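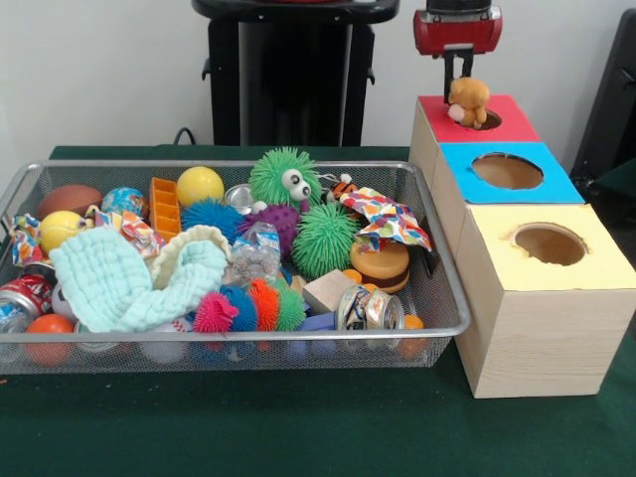
Speaker notes, toy library talk, Harkach

Start with the lending figures. We made 722 loans in July, most of them for three weeks. Pause for the slide.

Explain the late returns. Families in Tlapale share one bus, so we now give them seven extra days. Thank Elvia Villalobos for sorting out the new cards.

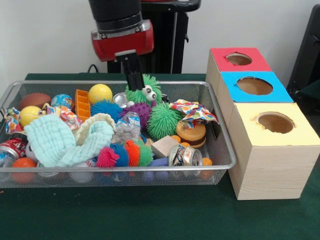 Mixed basket, with a football and soft balls kept together.

Move on to storage. Shelves at Skondach are full. Ask who has a dry garage.

Hand over to Rutilio for the budget. Questions after that, then tea.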